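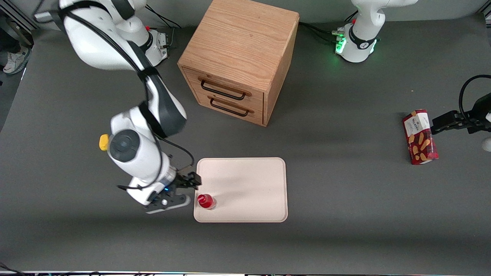

슬라이드 4. 책상 위 작은 물건들, 어디에 둘까

(물 한 모금 마시고 시작)

자, 이제 제가 제일 좋아하는 얘기로 넘어갈게요. 책상 위 잡동사니요! 회색 상판에 2단 나무 서랍장, 연한 베이지색 트레이, 작은 빨간 병, 그리고 쇼트브레드 과자 상자. 다들 집에 이 비슷한 조합 하나씩은 있으시죠? (손 들어 보시라고 하기)

저는 과자 상자부터 정해요. 키가 큰 상자는 눕히면 자리를 너무 먹고, 세우면 뒤에 있는 걸 가리거든요. 그래서 저희 집에서는 서랍장 옆에 세워 둡니다. 뜯은 과자는 밀폐 용기로 옮기고요. 12월에 선물로 들어온 걸 봄까지 상자째 뒀다가 눅눅해진 적이 있어서... 아까웠어요, 진짜.

슬라이드 5. 트레이는 '잠깐 두는 곳'

트레이는 비워 두는 시간이 길수록 좋아요. 저는 저녁에 한 번 싹 비웁니다. 작은 병은 트레이 안에 세워 두면 쓰러져도 상판이 안 더러워져서 편하고요. 스피로스 니콜라이디스 씨는 지난 모임에서 트레이를 두 개 쓰자고 하셨는데, 저는 해 보니까 두 개 다 꽉 차더라고요(웃음). 이건 질의응답 때 더 얘기해요.

슬라이드 6. 서랍 두 칸 나누기

위 칸은 매일 쓰는 것, 아래 칸은 가끔 쓰는 것. 이름표는 안 붙이셔도 돼요. 제 서랍장은 브랜디어 매장에서 샀는데, 안에 까는 칸막이가 한 장에 1,000원이었어요. 두꺼운 종이 잘라서 쓰셔도 똑같습니다!

※ 시간 모자라면 6번은 위 칸 얘기만 하고 넘어가기. 칸막이 견본은 앞줄부터 돌리고, 끝나면 멜리나 씨한테 돌려주기.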